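In conversation with the club captain of Ullitau

Ullitau will begin its 73rd season of league rugby in February with a squad that is younger than the one supporters said goodbye to last spring. The club captain, who has played in the front row since joining from the Plirkberg academy, met the club's communications office on Wednesday afternoon, after the forwards' session and before a meeting with the coaching staff.

The first matter raised was the state of the squad. Six players have left since the end of last season, four of them forwards, and the captain did not try to make light of it.

"We have lost a great deal of experience in one go," the captain said. "Two of those players had been beside me in the scrum for as long as I have been here. You get used to the way a man binds, where he puts his feet, what he mutters before the ball goes in. I am having to learn all of that again with somebody new, and he is having to learn it with me."

The club has so far chosen to replace the departing players from within. The captain was consulted on that decision and supports it, with one reservation.

"I would have liked one more second row with some miles on the clock. I said so at the time and I have not changed my mind. The young locks are good athletes and they win their own ball, but late in a wet match you want someone who has been there. If one of them is injured in the first month we shall be thin. The coaches know my view."

Asked about the style of play supporters should expect, the captain said that the lineout had taken up most of the winter. Ullitau lost too much possession there last season, particularly inside the opposition's half, and the calling system has been rewritten from the beginning. Calls are now made later, once the hooker has reached the mark, and there are fewer of them.

"We had a book of calls that looked very clever on paper. Half the pack could not remember it when they were tired. The new one fits on a single sheet. I can say it in my sleep, and I am told that I have."

The defence has changed less. The captain expects the side to come up quickly in midfield and to leave the wings deeper than before, an arrangement tried in the second half of the autumn friendly against Sodico. Ullitau lost that match by a single score, but the captain spoke of it with some satisfaction.

"Sodico are bigger than us and they always will be. They put us under pressure at the scrum for the first quarter of an hour and then they stopped getting anything from it. Our tackling held. What cost us was two kicks that did not find touch, and that is a thing you can put right on a training pitch." 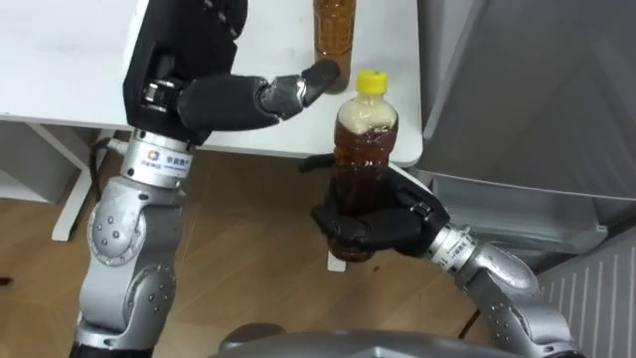
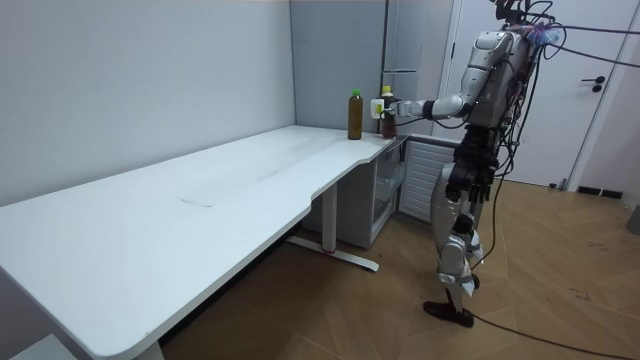 Two bottles and a robot at a white table.

The conversation then turned to the captain's own position. A shoulder operation ruled the captain out of the closing weeks of last season, and there had been talk among supporters of retirement. The captain confirmed that the matter had been considered.

"I thought about it for most of the summer. The first few weeks after an operation are very dull. You cannot lift anything, you cannot sleep on one side, and you have a lot of time to wonder whether you want to do it again. I gave myself until the start of pre-season. When the day came I wanted to be there, so I went."

The shoulder is now fully cleared for contact. The captain has nevertheless agreed with the medical staff to miss one full-contact session each week until the spring, and works on neck and grip strength during that time. The arrangement is not popular with everyone in the front row. "They say I have negotiated a day off. They are welcome to come and do the neck work with me."

The captain is now within sight of 300 senior appearances for Ullitau. Asked whether the figure mattered, the captain answered with some care.

"It matters to my family, who have stood in the rain for nearly all of them. I should like to get there. I would not want to be picked in order to get there, and I have told the head coach so in plain terms. If the young prop is playing better than me, then he plays."

On the subject of attendance, the captain welcomed the club's decision to hold ticket prices at last year's level. The highest crowd of last season, 3,705, came for the home derby with Yatsenko, which Ullitau won with a penalty try four minutes from time.

"You could not hear the calls that day. We were using our hands by the end. Yatsenko bring a lot of people and they are loud, and our own people answered them. I have played in bigger grounds that made less noise. If we can have something near that for the ordinary fixtures, it is worth points to us."

The return fixture at Yatsenko falls early this year, in the second round, and the captain would have preferred it later. The pitch there drains slowly and is at its heaviest at the end of winter, which tends to favour the home pack. The players will train on the lower field at Plirkberg in the week before the match in order to prepare for similar ground.

As to what would count as a good season, the captain declined to name a league position. The club finished in the lower half of the table last year and the board has asked for improvement without setting a target in public.

"I would like us to be difficult to beat at home, and I would like three or four of the young forwards to be regulars by the end. We shall see where that leaves us in the table. The first match is away, and we have not won an opening match away from home for some years, so I would start with that."

Season tickets remain on sale at the club office on weekday mornings and at the ground on match days from noon.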